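Support > Lighting and Power > Desk Units > Ticket 285

Print this ticket | E-mail this ticket

Subject: Lamp on round power strip cuts out at the desk
Status: Solved
Opened by: Wekesa Mfaume
Product: Heltura round power strip with lamp
Shop: Nestville

First message, 14 November 2021

Hello! I love this little thing, so please read this as a question from a happy customer. I've had the Heltura on my daughter's study desk since May and it has been great. It's a lamp and a power strip in one, it takes up hardly any room, and the pleated shade makes the corner look so cozy in the evening.

The trouble is that the lamp has started going off by itself. It goes dark for a second and comes back, or it stays dark until somebody bumps the desk. When it goes, the tower fan on the shelf behind it stops too if it's running from the strip. I tried a different bulb first (silly, I know, given the fan) and it made no difference at all.

The strip feeds from the outlet down by the baseboard, next to the desk, and I have a feeling the answer is somewhere between there and the desktop.

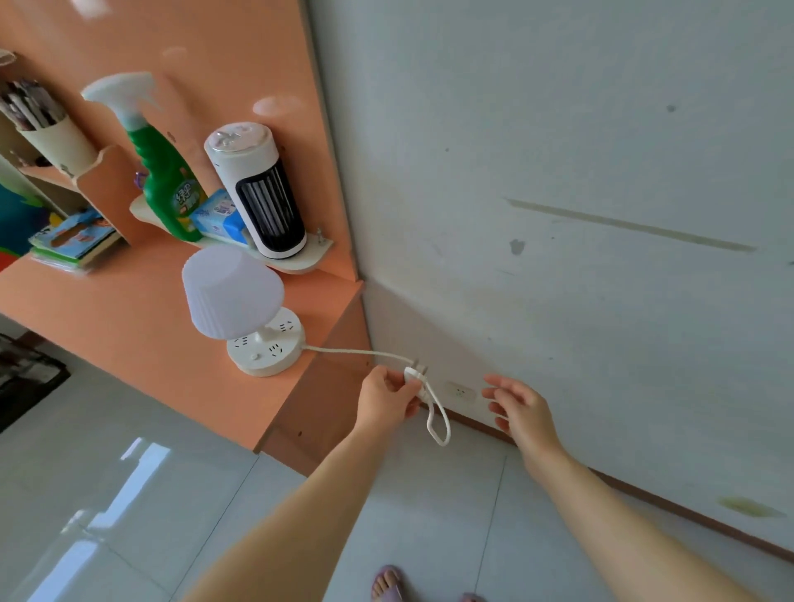
I should add that the cord is longer than it needs to be, so there's a good bit of slack beside the desk. My daughter's chair goes in and out past it all day long. Could a chair do this, or should I be looking at the strip itself? Happy to try anything you suggest!

Reply from Urio, support desk

Thanks for such a clear write-up, Wekesa. The fan stopping along with the lamp is a very useful clue, and you were right to look lower down. Please try these in order:

1. Switch the strip off and unplug everything from it. Take the strip's own plug out of the wall by holding the plug, never the cord.
2. Look over the pins, and check the plug and outlet for brown marks or a burnt smell. If you find either one, stop there and have an electrician look at the outlet.
3. Run the whole cord through your fingers while it is unplugged. Feel for flat spots, nicks or a stiff place, above all near the plug and where it enters the strip. If you find damage, please don't use it again.
4. If all is well, plug the strip into a different outlet with only the lamp on, and leave it for 2 hours.

Please also move the spray bottle off the shelf behind the strip. Cleaner and open sockets are best kept apart.

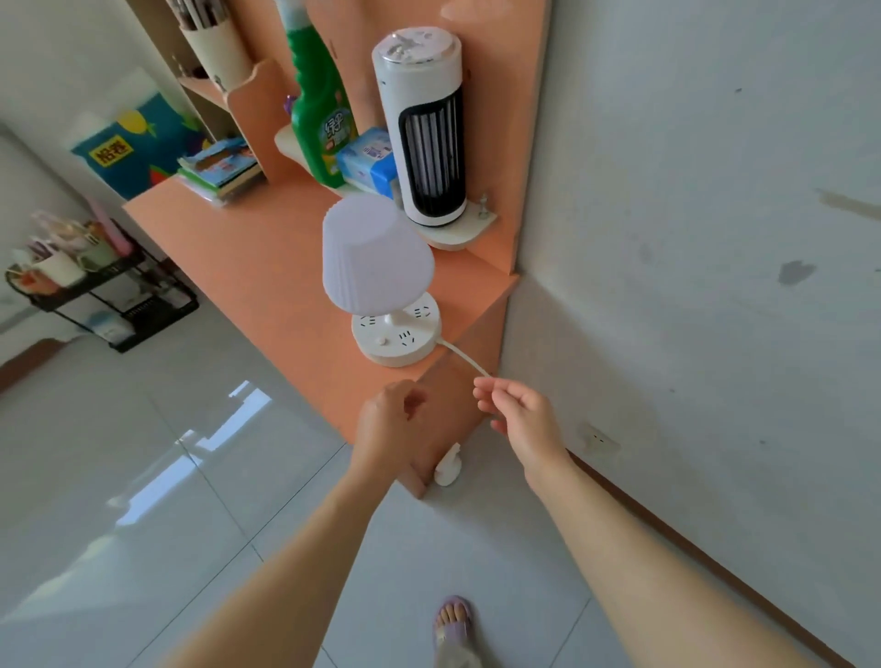

Step 3: feeling along the cord at the corner of the desk.

Second message from Wekesa

Done, and I have news! No marks on the plug, no smell, and the cord feels smooth from one end to the other. On the outlet across the room the lamp stayed on for the full 2 hours without a blink – then I got carried away and left it on for 8. Perfect.

Back at the low outlet, the plug feels loose. It slides out with almost no pull, and the lamp went off as soon as the cord moved. I've unplugged it again. The spray bottle now lives in the kitchen.

Reply from Urio

Wonderful testing. That points to worn contacts in the wall outlet, so please leave it unused until an electrician has replaced it. Your strip can stay in service on the other outlet.

Third message from Wekesa

New outlet fitted by Porkel this morning. The plug goes in with a proper firm push, and I've gathered up the slack so the chair can't catch it. Lamp and fan both running, homework under way. Thank you so much – please close the ticket!

Ticket closed by Urio. Cause: loose wall outlet. Strip not replaced.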